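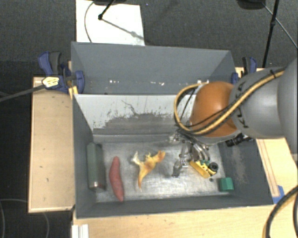
易碎品包装与寄送:春季说明
2018年4月14日

二月份起,Cudier 的陶瓷订单改由 Festitz 仓库统一发出,Brustonham 只保留门市自提和退换。这一期把各门店和寄售伙伴问得比较多的包装问题集中写一下,已经熟悉流程的可以只看后面关于退件和运费的部分。

先说纸箱。现在用的是双层瓦楞箱,分大中小三种,旧的单层箱请不要再用来装杯盘,用来寄画册和布料没有问题。门店里积存的单层箱可以留着自己用,不必寄回仓库。纸箱放在地上容易返潮,堆放时底下垫一块木板或者托盘,离墙留一点空隙。受潮的纸箱外表看不太出来,用手按箱角,发软的就不要用了。重复使用的箱子,先把旧面单和旧条码撕干净,撕不掉的用黑笔涂满。去年有几件货被分拣中心照着旧条码送回了原地址,客人等了两个星期才收到。

装箱时,箱底先铺一层揉皱的牛皮纸,压实以后厚度要有30毫米,四周和顶上也是这个厚度。不少人习惯把纸折得整整齐齐放进去,那样几乎没有缓冲。牛皮纸要先揉成团,再稍微拉开,然后塞。气泡膜只用来包物件本身,不用来填空隙。气泡膜的泡朝里,包两层,胶带贴在膜上,别贴到釉面。Patrício 系列的哑光釉尤其要注意,胶带残胶在上面很难去掉,用酒精擦会留下一圈发亮的印子。这个系列的物件先用薄棉纸包一遍,外面再裹气泡膜。

盘子立着放,不要平着摞。平着摞的时候,最下面那只要承受上面全部的重量,箱子一落地,碎的多半就是它。立着放则每只盘子之间夹一张瓦楞纸板,纸板比盘子略大一圈。碗可以套着放,每两只之间垫棉纸,最多套四只。杯子的把手另外用一小条气泡膜缠住,杯膛里塞一团纸。茶壶的盖子取下来单独包,和壶身放在同一个箱子里,在装箱单上写明“壶盖另包”。有客人把包着壶盖的纸团当成填充物扔掉了,这种情况我们没有办法免费补寄,因为壶盖是和壶身一起烧的,单独配一个大小往往对不上。

封箱前合上箱盖轻轻晃一下,里面有声音或者感觉有东西在移动,就打开再补纸。箱盖合上时应当略微有一点阻力,但不要鼓起来,鼓起来的箱子在堆叠时受力不匀。封箱胶带用工字形贴法,中缝一条,两端各一条。胶带贴到侧面的长度不要少于一掌。纸质胶带和塑料胶带都可以,纸质胶带遇到低温粘性会变差,冬天寄往山区的包裹还是用塑料的。

“易碎”标签贴在两个相邻的侧面,顶面留给面单。各家快递对这个标签的态度不一样,有的会人工分拣,有的和普通件一样走传送带。包装要按照没有这张标签的情况来做,标签贴上当然更好,贴了也不能少垫一层纸。

关于重量。单箱毛重以35公斤为上限,超过的拆成两箱。这个限制写在和承运方签的合同里,超重的箱子会被退回门店,来回的运费由发件的门店承担。大号箱装满餐盘很容易超,建议餐盘一律用中号箱。门店里如果没有台秤,可以先按产品目录里的单件重量加起来,再加上箱子和填充物。目录里的重量是净重,不含礼盒。

关于保价。单件标价在300元以上的,请在系统里勾选保价,费用由总部统一结算,门店不用垫付。1000元以上的大件,比如落地花器和整套的节庆餐具,不走普通快递,填一张专线申请表发给 Festitz 仓库,由仓库安排木箱。木箱要提前预约,一般要等几个工作日,请先和客人说清楚,不要当场答应发货日期。木箱到货以后客人可以自己留下,也可以由送货的司机带回,带回的要在签收单上注明。

退换货的流程有一处改动。以前客人收到破损件,需要把碎片寄回来才能办理。现在只要在签收后三天之内提供照片就可以,照片要有三张:外箱整体一张,箱内填充的情况一张,破损处的近照一张。箱子上有压痕或者破洞的,请客人再单独拍一张。碎片请客人自行处理,包好并写上“碎瓷”再丢,免得清洁工人割到手。没有拍箱内情况就把包装扔掉的,门店可以先登记,由我们和承运方核对以后再答复,这种情况时间会长一些。

门店收到客人当面退回的完好商品,检查以后按原样包好,每周集中寄回 Brustonham 一次,不要寄到 Festitz。Festitz 只负责出库,没有验货的人手,寄过去的退件还得再转一道。检查时主要看底足和口沿,这两个地方的小磕碰最容易漏掉。手指沿着口沿慢慢摸一圈,比用眼睛看可靠。敲一下听声音也可以,有暗裂的声音发闷,不过厚胎的花器本来声音就闷,不能光凭这个判断。

有伙伴问能不能用木屑、稻草或者爆米花之类的东西代替牛皮纸。木屑和稻草不建议用,一是容易掉得到处都是,二是有些地区对植物材料的入境有检查,跨境包裹可能会被扣下。食物类的填充物不要用,会招虫。旧报纸可以用来塞杯膛和填空隙,但不要直接接触浅色的素坯和没有上釉的底足,油墨蹭上去洗不掉。碎纸机出来的纸条弹性不错,缺点是客人开箱时清理起来麻烦,用的话先装进纸袋再放。

礼品订单请另外留意两点。装箱单上不印价格,系统里选“礼品”以后会自动隐去,手写的装箱单要自己记得不写。贺卡放进信封,平放在顶层牛皮纸的上面,这样一开箱就能看到。丝带和礼盒在运输中容易压变形,礼盒外面要再套一个纸箱,两者之间同样要塞纸。如果一个订单里有几件礼品要分送不同的人,请在每个礼盒底部贴一张写有名字的小纸条,纸条用可以撕下的那种。

耗材的申领还是每月一次,表格和以前一样。牛皮纸按卷申领,气泡膜有宽窄两种,窄的适合包杯子和小碟,宽的裁起来费事,但包大盘比较省。棉纸这个月到货晚了,Patrício 卖得多的门店优先,其他门店请先用库存。瓦楞纸隔板现在有裁好的圆形和方形,需要的话在备注栏里写明尺寸,不写的一律发方形。

下一期会写门市陈列架的清洁和灯具更换。包装方面还有问题的,请在申领表的备注栏里一并写上,我们随耗材一起回复。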